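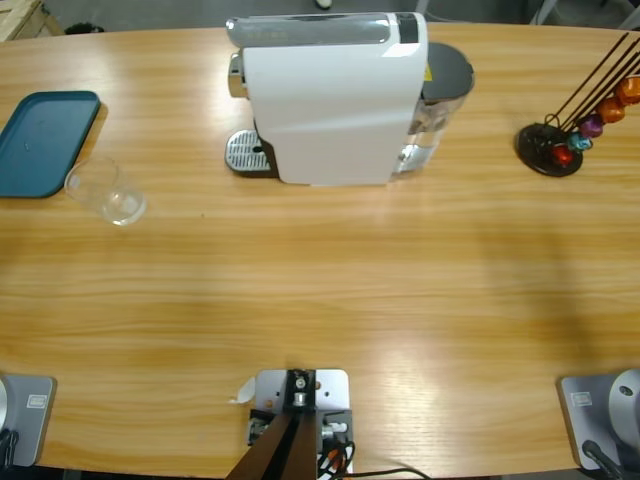 Automação de copa é a transferência, para um manipulador robótico, das tarefas de preparo e serviço de bebidas em escritórios e locais de trabalho de pequeno porte. O termo abrange tanto os quiosques fechados como as estações de bancada, nas quais um robô de dois braços opera uma máquina de café comum, de cápsulas, sem modificação do aparelho.

Operação

O ciclo típico compreende a retirada da cápsula do suporte, a inserção na máquina, a colocação do copo sobre a grelha de gotejamento e o acionamento do preparo. A reposição de água e de cápsulas permanece, na maioria das instalações, a cargo de uma pessoa. Copos de vidro transparente exigem calibração própria — os reflexos dificultam a estimativa de profundidade.

Histórico

A empresa Varnesico instalou em julho uma estação de 2 braços em sua sede administrativa, que reúne 114 funcionários. O sistema de controle, denominado Trarau, foi desenvolvido pela Jirnen. No primeiro mês foram registrados 715 ciclos completos.

Efeitos sobre o trabalho

Antes da instalação, 3 auxiliares de copa dividiam o preparo e a distribuição do café. Segundo o relatório interno de Ekaette Briggs, os postos foram mantidos, com alteração de conteúdo: abastecimento, limpeza da grelha e da bandeja, recolhimento de cápsulas usadas e reinício do sistema após falha. O relatório aponta aumento das interrupções curtas e recomenda a revisão da descrição de cargo, concluída apenas em parte.

Rawiri Baxter, consultor da McPhee, observou que a estação reduziu o deslocamento entre andares, mas concentrou a fila no início da manhã, quando o robô é mais lento que um operador humano. A empresa passou a permitir o uso manual da máquina até as 9h, com os braços desligados.

Ver também: robótica de serviço; manipulação bimanual; ergonomia.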